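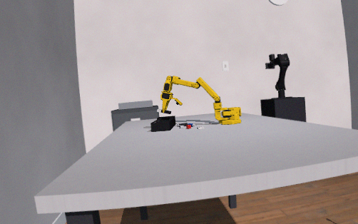 About Larkumton

Larkumton is a language school in Pamutville. We teach Spanish, French and Portuguese to adults, mostly in the evening – a few classes run at lunchtime. Groups are small, and you can join at the start of any term except August, when we close.

Our classes

Each class meets for 2 hours a week. We use the Zepeda course books, and the price of the first book is included in your fee. More than 540 adults have studied with us.
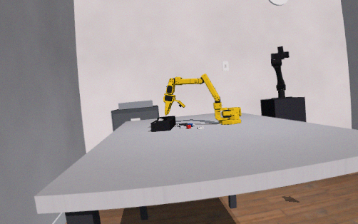 Where to find us

We are at 94 Trernisa Street. Parking is behind the building. Call the front desk to book a placement test.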